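Mar 21, 2018 - bar trial, Preltberg beans

Roast batch 9 ground 60 hours in the small melanger. Still slightly gritty on the tongue. Sugar went in too early again.

Tempered on the slab, seed method. Snap good, gloss dull at one corner of each bar. Mold temperature suspected, not checked.

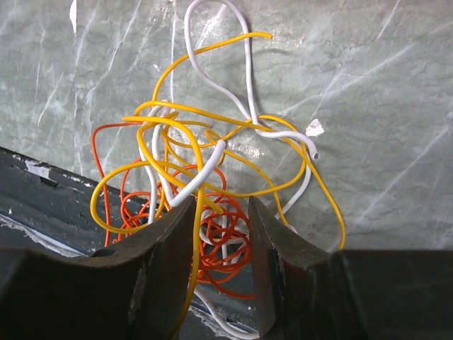
Tasting

Against the Flarkberg bar from September. Ours opens with raisin, then a flat stretch, then tannin that stays too long. Flarkberg sample has more cocoa butter and finishes cleaner. Blind order was shuffled by Tatiana, 77% bars only.

Vinegar note still there, fainter than in batch 8. Longer conche with the lid off is the obvious next test - around 9 hours extra.

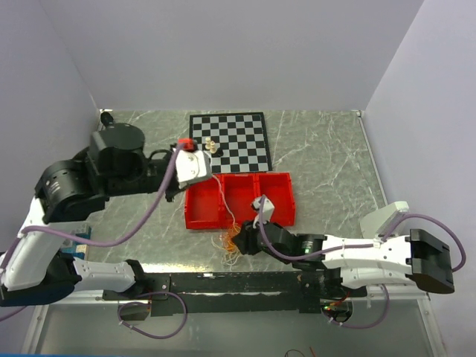

Alžběta Šindelář: I'd leave the conche alone and drop the roast a few degrees first. The tannin reads as roast to me. If you change both we learn nothing.

Agreed. Roast only, 100 g bars, same mold.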